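Chapter 4
Frames, Glass and Backing

Learning objectives

After completing this chapter, the student should be able to:
name the parts of a ready-made picture frame;
prepare a surface for taking a frame apart;
replace a backing board without marking the print;
choose a hanging height suited to the room.

4.1 Introduction

A picture frame has two tasks. It holds a print, photograph or certificate flat, and it sets the work apart from the wall behind it. In homes and small offices, most frames are bought ready-made and filled by the owner. The Kirkerden household course treats this as a basic skill, to be learned before shelving and mirrors.
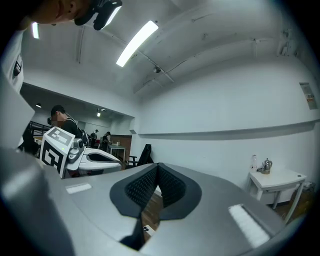
Preparation begins with the work area. A flat table at waist height is preferred, with clear floor on the side where the worker stands. The surface should be wiped and allowed to dry. Tools, drinks and loose hardware are kept on a separate stand – a dropped screw can scratch glazing that is lying face up.

4.2 Parts of the Frame

The border, also called the molding, gives the frame its shape. Inside it sit the glazing, the mat (if one is used), the print and the backing board. Thin borders suit light prints; a heavy mirror needs a deeper molding and stronger fixings.

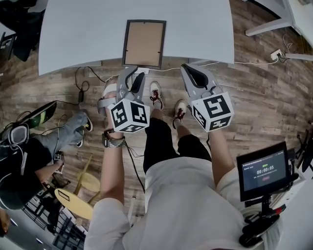
Figure 4.1 Empty frame with a thin dark border and a tan-brown backing board, resting near the front edge of a white table.

Before a print is inserted, the backing board should be checked for dents, damp and old tape. A board that has bowed will press unevenly on the print and should be replaced. The Bedden method, described in Section 4.3, uses a sheet of plain paper between print and board. Allow 30 minutes for a first attempt.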